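Filed under: Short Fiction

The Lundbridge Bore
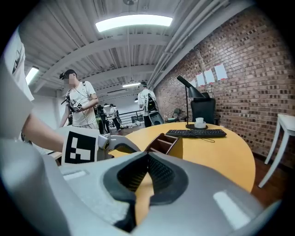 What did Konovetti want for the water?

He wanted $1,105 a month and a signature, and he wanted both before the end of June.

Kalliopi Dimitriou read the letter twice at the counter of the Lundbridge post office and didn't believe a word of it. She hadn't believed the last one either. In the last one Konovetti was a family business that had fallen in love with the district. Now it was a partner in regional water security.

"Healing water," said Edin Spahić, reading over her shoulder. "Says there it's good for the joints."

"It comes out of my bore, Edin. I've been drinking it for 23 years and my knees are rubbish."

"Maybe you'd be worse."

She folded the letter into her coat. Edin had signed in autumn. He had a new ute and a cap with the company's name on it, and he'd begun to say things like aquifer in the pub.

The man they sent out to her place was from the Pluromley office and wore boots that had never met a cow. He told her the bore went down 71 metres to rain that fell before there were people to get wet in it. She asked him how he knew. He said there had been a study. She asked who'd paid for the study and he admired her lemon tree for a bit.

"Mrs Dimitriou, we'd be taking a trickle."

"Then you won't need 200 trucks."

He looked at his tablet. She had got the number from Edin, who had got it from the driver's wife, and until that moment she'd thought it was probably nonsense.

After he'd gone she filled a glass at the kitchen tap and held it up to the window. It looked like water. It tasted of iron and a bit of hose, the way it always had. Her husband used to say it was the best in the state, but he'd said the same about his singing.

Edin rang at six.

"Did you sign?"

"Has your tank dropped?"

She could hear his telly going, the footy, somebody's knee.

"It's been a dry year," he said.

"It rained all of May, Edin."

"Well," he said. "Yeah. It did."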